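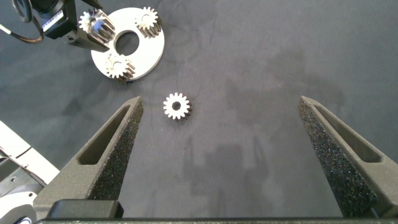

Steler, Plinley site
Open day walk-round checklist, robot demo area
November 2018
Form 1341, filled in on the floor, typed up after. Sorry for shorthand.

Marks: OK / FIX (before doors) / WATCH (ok to open, keep an eye) / NA

Area covered: gear assembly table, the aisle in front of it, the back wall with the cabinets, the side door, the coat corner. Not covered: upstairs talks, the parking lot, catering. Those are on Sales' sheet.

1. GETTING IN AND OUT

1.1 Main door opens fully, nothing behind it - OK
1.2 Side door clear - FIX
Pallet of brochures in front of it again. Moved once, came back. Needs to go to the store room and stay there.
1.3 Exit signs lit - OK
1.4 Aisle wide enough for a wheelchair to pass the table and turn - WATCH
Fine with nobody in it. Tight once a group stops. Guide should stand on the wall side, not the aisle side.
1.5 Floor dry, no loose tape - FIX
Tape end lifting by the cabinets. Pressed down by hand, won't last. Replace.
1.6 Coats and bags have somewhere to go - WATCH
One rack. If it rains we'll get bags on the floor by the demo, which is what happened last year.

2. VISITOR LINE AT THE DEMO

2.1 Barrier posts in place - OK
2.2 Barrier far enough from full reach of both arms - OK
Measured with the arm stretched out slow, operator on the stop. Good margin on the near side. Corner nearest the window is less but still passes.
2.3 Belt tension on barrier - FIX
One belt sags. Kids will go straight under it. Swap with the one from reception.
2.4 Sign "Please stay behind the line" at adult and child height - FIX
Adult yes, child no. Ask Sales for a second print.
2.5 Group size limit written on the guide card - OK
15 at a time. Guides to count at the door and not at the barrier.
2.6 School group (Rorkarach) has 2 adults with it - OK, confirmed by phone
Would like one of them up front and one at the back. Guide to ask when they arrive.

3. STOPS AND POWER

3.1 Emergency stop at operator seat tested, both arms halt - OK
3.2 Emergency stop at guide position tested - OK
Stiff. Works. Guide must have pushed it themselves at least once before the first group, no exceptions.
3.3 Restart only from operator seat - OK
3.4 Arms stay where they are with power off - WATCH
Small droop at the wrist on one when power is cut, then it holds. Not much but hands should not be under it. Same as the spring check.
3.5 Power leads off the floor or under a cover - FIX
Cover strip is short by a bit at the wall end. Longer one in the Plinley store, shelf by the compressor.
3.6 No daisy chained power strips - FIX
Yes there was one. Taken out. The screen for the slides needs its own outlet.
3.7 Cabinet doors shut and locked - OK
Key with operator, spare in the first aid box.

4. ARMS AND GRIPPERS

4.1 Bolts at elbow flange and wrist, hand check and look - OK
4.2 Covers on, nothing cracked - OK
4.3 Cables not pulling at end of travel - WATCH
Ran both through the full demo path at slow speed. Loops are big enough. One passes close to the bracket when the wrist turns all the way, doesn't rub yet. Look again at lunch.
4.4 Cable ties cut flush - FIX
Got my sleeve on one. Trim.
4.5 Gripper fingers tight on their mounts - OK
4.6 Grip surface on the fingers, wear - OK
Rough lining still good, no lifting at the tips. Wipe before doors, it picks up lint.
4.7 Grip force at demo setting - OK
Low setting confirmed on the screen. Still a pinch point. "Can I put my finger in it" will be asked, the answer is no, also for grown ups.
4.8 Speed at demo setting - FIX
Was left on the shop setting after Friday's trial. Now set back to demo speed. Put a note on the operator seat, I want this checked every time someone restarts.
4.9 Part held securely during the lift and carry - WATCH
Watched a number of runs. Gear has to be picked square across the teeth. When it's picked high it can twist in the fingers, and I'd rather see the operator stop and put it back then try to save it in front of people.
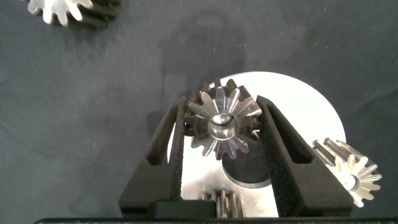 Same goes for the ones lying around on their sides. They roll. Operator to set spare gears flat on the mat before each group and keep them back from the table edge. If one goes over the edge, stop the arm first, then pick it up. Not the other way around please.

4.10 Gear edges, burrs - WATCH
Ran a glove over the set. A couple of teeth have a sharp corner. Fine for the robot. The handling set for visitors must be the deburred one, keep the two sets in separate boxes and LABEL the boxes.
4.11 Oil on gears - OK
Wiped. Slight rust color on the tooth bodies, cosmetic, leave.

5. TABLE AND MAT

5.1 Table level, feet locked - OK
5.2 Mat flat - WATCH
Creases. Not a trip hazard as it's on the table, but a gear set down on a fold will lean and then the pick goes wrong. Smooth it out from the middle between groups.
5.3 Mat clean - FIX
Lint and dust all over it. Lint roller is in the operator drawer. Two minutes.
5.4 White disc seated where the program expects it - WATCH
It can be nudged by a finger tip if the approach is low. Operator checks position before each run, with the arm stopped. I asked about fixing it down, answer was it has to come off for the second half of the demo. Fine, but then it stays on the check list.
5.5 Nothing on the table that isn't part of the demo - FIX
Found a coffee cup and a hex key. Both gone now.
5.6 Packing material cleared away - FIX
All plastic wrap into the bin outside, none to be left near the table or on the floor.

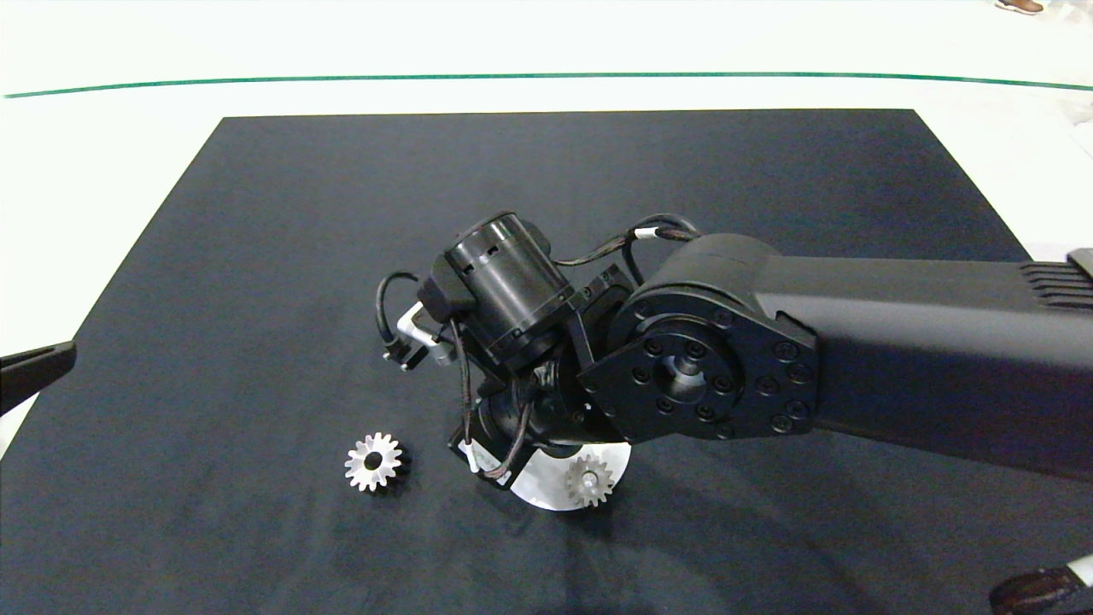
Item 5.4: white disc under the gripper, one gear on the disc, one on the mat to the left.

5.7 Lighting on the table - WATCH
Bright enough. Glare off the gear tops. If people at the back say they can't see, use the screen, don't let them lean in.

6. PEOPLE

6.1 Operator trained on this cell, name on the roster - OK
6.2 Second operator for the afternoon - OK
Handover is at the seat, arms stopped, speed setting read out loud.
6.3 Guides briefed - FIX
Half of them. Second briefing right before doors, by the barrier. Ten minutes, bring the card.
6.4 Hair, lanyards, scarves - FIX
Staff lanyards with no breakaway clip were handed out. Operators take theirs off at the seat. Sales to bring the clip kind for everyone else.
6.5 Shoes - OK
Closed shoes for anyone inside the barrier. Visitors whatever they came in, they stay outside.
6.6 Anyone inside the barrier while arms are live - operator only
Came up with Sales, who wanted a guest to stand next to the arm for a photo. Ok with power off and the operator there. Not ok any other way.
6.7 First aider on shift, whole day - OK
6.8 First aid box sealed and in date - FIX
In date, but out of the small bandages. Refill from the shop floor box.

7. NOISE, AIR, FIRE

7.1 Noise at barrier - OK
Normal talking works. Compressor next door kicks in now and then, startles people, thats all.
7.2 Extinguisher right type, tag current - OK
7.3 Extinguisher reachable - FIX
Banner stand in front of it. Moved it left. Please do not move it back because it looks nicer.
7.4 Alarm test not planned for that day - OK, confirmed with building office
7.5 Meeting point known to guides - WATCH
On the card. Ask them at the second briefing, don't just read it out.

8. DRY RUN

8.1 Full demo with staff standing in as visitors, 2 runs back to back - OK
First run clean. Second run stopped by the operator, gear picked crooked (see 4.9). Stopped well, arm held, restarted from the seat, no one crossed the line. Good stop actully, do it just like that.
8.2 Talk matches what the arms are doing - WATCH
Guide was about a minute ahead by the end. Cut the company history bit or move it to the door.
8.3 Stop and clear drill - OK
Guide says stop, operator hits it, group walked back out to the main door. Some went for the side door, see 1.2, the pallet!

OPEN BEFORE DOORS
Side door pallet - Sales
Tape by cabinets - building office
Barrier belt swap - reception
Child height sign - Sales
Cover strip - Plinley store
Screen on own outlet - operator
Cable ties - operator
Speed note on seat - operator
Mat, lint roller - operator
Plastic wrap to outside bin - operator
Clip lanyards - Sales
Bandages - first aider
Second guide briefing - me

Banner, hex key, cup: done already, no need to chase.

Result: can open once the FIX items are closed. Any FIX in section 2, 3 or 4 still open at doors = the arms stay off and the guides talk over the slides. Walk-round repeats at lunch, sections 2, 4 and 5 only, same form, write on the back.

Copy to: demo operators, Sales, building office, Rorkarach (section 2 and 6 only, they asked).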